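How does a pattern get on to cloth?

Look at the curtains in your room, or at the cover on your bed. Maybe they have stars on them, or leaves, or small boats. Somebody had to put this pattern there. In this text you can learn how people do it, and how you can try it yourself with a potato.

Two ways to make a pattern

The first way is to weave it. A piece of cloth is made of threads which go over and under each other. If some threads are blue and some are white, you get stripes or squares. The pattern is then a part of the cloth, and you can often see it on both sides. Many school scarves are made like this.

The second way is to print it. Here the cloth is finished first, and it is usually plain. The colour comes later and is pressed on the top. Turn a printed cloth over and look at the back. Very often it is paler there, and sometimes almost white.

Printing with blocks

A long time ago, people in many countries printed with blocks of wood. The printer took a flat piece of wood and cut away everything that should not have colour. What was left stood up a little, like a stamp. Then the block was put in colour and pressed on the cloth, again and again, until the whole cloth was full.

In the small town of Ellwood there is an old print house called Dullolska, and it is now a museum. On its shelves there are 283 wooden blocks. The biggest one is so heavy that two people have to lift it. One flower can need several blocks: one for the lines, one for the petals and one for the leaves. Each of them must land in exactly the right place. If the block slips, the colour sits beside the flower and not inside it.

Some people like this very much. They let the colour go over the line on purpose, so that it looks like a painting made with a lot of water.

What is a repeat?

A pattern does not go on for ever with new ideas. The artist draws one piece, and this piece comes back again and again. We call it the repeat. The left side of the piece must fit to the right side, and the top must fit to the bottom. When it is well done, you can not see where one piece stops and the next one begins.

To find a repeat, choose one flower that is easy to remember. Put your finger on it. Now move your finger slowly to the side until you meet the very same flower again, with the same leaves next to it. You have found the width of the repeat!

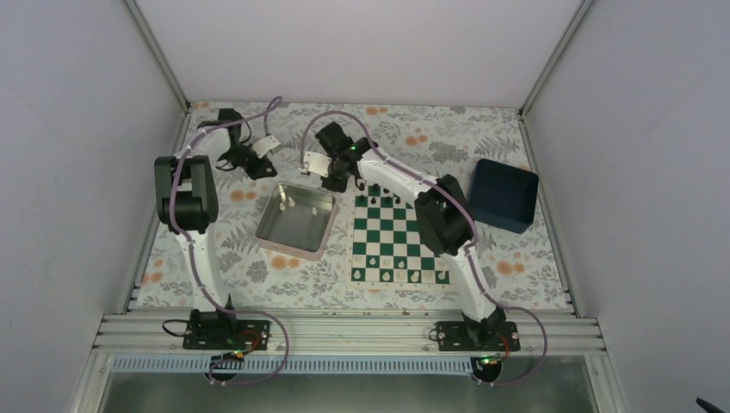
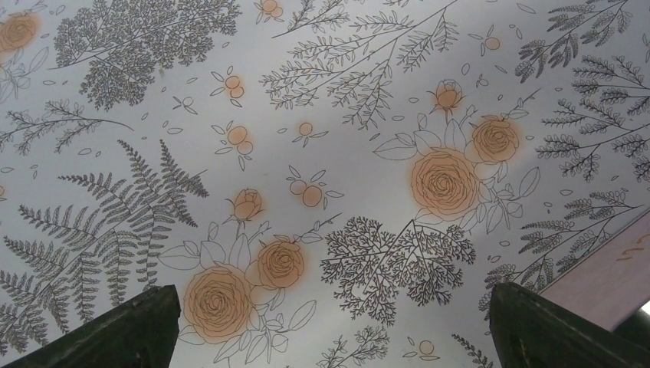
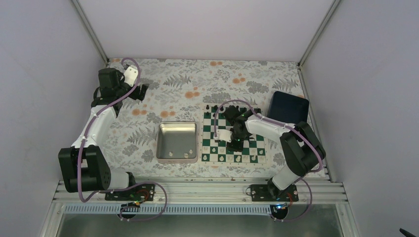
Grey leaves and soft orange flowers: a pattern with only a few colours.

Why only a few colours?

In the old days every new colour meant one more block and one more day of work. A cloth with 4 colours cost much more than a cloth with two. So the artists learned to be clever. They used thin lines and thick lines, or small dots close together, and this made one colour look like many.

Today most cloth is printed by big machines. Some machines have rollers, and the cloth runs under them like a road under a wheel. The print works at Ostus can print 73 metres of cloth in one minute. Other machines spray tiny drops of colour, a little like the printer for your school papers. They are slower, but they can print nearly any picture.

The longest piece in the Dullolska museum is a roll of 580 metres with small green birds. It was ordered by a hotel in Grendero for all its bedrooms – and then the hotel did not want it any more.

Make your own potato print

You need a big potato, a piece of plain cotton, fabric paint, a brush and old newspaper. Ask an adult to help you with the knife.

Cut the potato in half and dry it with kitchen paper.
Draw a simple shape on the flat side, for example a leaf.
Let the adult cut away the potato around your shape, as deep as your fingernail is long.
Put the newspaper under the cotton.
Brush a thin layer of paint on the shape. Too much paint makes a wet spot.
Press it down, count to five and lift it straight up.

Print the shape in a row first. Then try a second row, and put each leaf under the space between two others. This is called a half drop if you do it from top to bottom, and a brick repeat if you do it from side to side.

Leave the cloth flat until the next day, and read on the paint bottle how to wash it.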